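Search entries... Go

Filed under: Grippers / Build log

Bench notes, 31 August 2018 - handheld gripper, cooktop table

Curtain is clipped up on the back and both sides, foam letters pinned on. Cooktop in front, jar left of the plate.

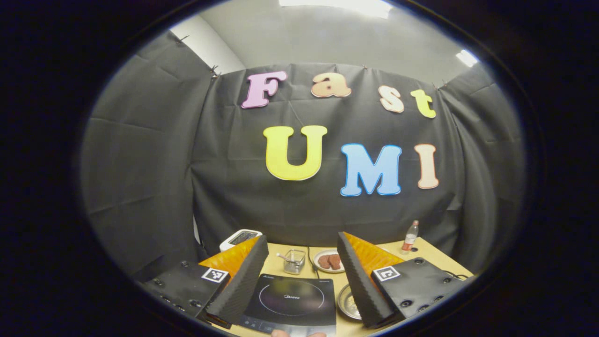
Finger pads

Orange inner pads, black ribbed shells, both sides. Opening clears the plate from the working position. Logged 1576 frames, tag lost in 36 - mostly the left one, near the ceiling light. Dimmed exposure a step, not yet rerun.

To do
- recheck screws on both body plates
- reprint left shell (May batch is softer)
- 300 mm cable tie run for the cooktop lead

Comments (2)

Damián Tapia: Which 36? If they're consecutive I'd look at motion blur first.

Pornthip Rattanakul: Spare shells are in the Gerkell drawer. Take two.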